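Module 4, handout 6: Before and after the Fosard visit

Read this on the coach. If you get carsick, read it the night before.

We leave Laltville bus station at 8.15 and Fosard's open day starts at ten. Theresia Riedl will meet us at the gate and hand out visitor badges, which they do want back. Last February we came home with two of them and I had to write a letter.

What you will be shown

The morning is the demonstration hall. Fosard will run the Skarton cell, where one arm takes parts from a tray and puts them in another tray, and after a short pause takes them back again. It does this all day. The brochure calls it "continuous flexible handling". Watch one full cycle before you get your phone out, then watch a second and time the approach, the grasp and the retreat separately. Last year's group logged 53 cycles and 51 clean grasps. The other two were the interesting ones and only Hubert Kwiatkowski had written down what happened, so he got the marks.

After coffee we go upstairs to the simulation desk. Each pair gets a turn at moving the gripper on screen before anyone is allowed near the jog pendant downstairs. The view is from the wrist, just above and behind the fingers, and most people need a few minutes to stop steering it like a car.

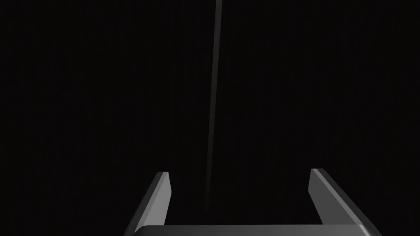 Grasp planning begins with three things you should be able to say aloud before you touch a key: where the fingers are, how far apart they are, and which way the hand is pointing. With a parallel-jaw gripper the second is a single number, which is why we start with one. The first and third cause the arguments. Take the simulated view on this sheet: the jaws are spread wide with nothing between them, and apart from one faint pale strip running down towards the gap there is only black, so you have no floor or table to judge distance by. Now estimate how far the fingertips are from anything. You can't, and neither can your partner, however firmly they put it. Write down what extra information you would ask for (a second viewpoint, a depth reading, the joint positions) and which of them you would trust if they disagreed.

A note on perspective, as it came up in nearly every report last year. Two fingers of the same size need not look the same size on screen. The nearer one looks bigger. Please don't report this as a manufacturing fault.

The Kirkegaard method

Fosard's trainers teach the approach in stages: stand off, line up, open, advance, close, check, lift. You will hear it called the Kirkegaard method, apparently after somebody's old supervisor. The step students skip is "check". A gripper which has closed on air will carry the air to the other tray with great care and set it down.

For your logbook

1. Your timings for two cycles, in a table, with units.
2. A sketch of the Skarton cell seen from above, showing where a person may stand.
3. One occasion when the arm hesitated, and your best guess at why.
4. Your answer to the distance question above, in no more than 524 words. The limit is the department's and I have stopped asking.

Lunch is in the Fosard canteen and is paid for. Sturdy shoes, hair tied back, no lanyards other than theirs. The coach goes back at 3.30 from the same gate.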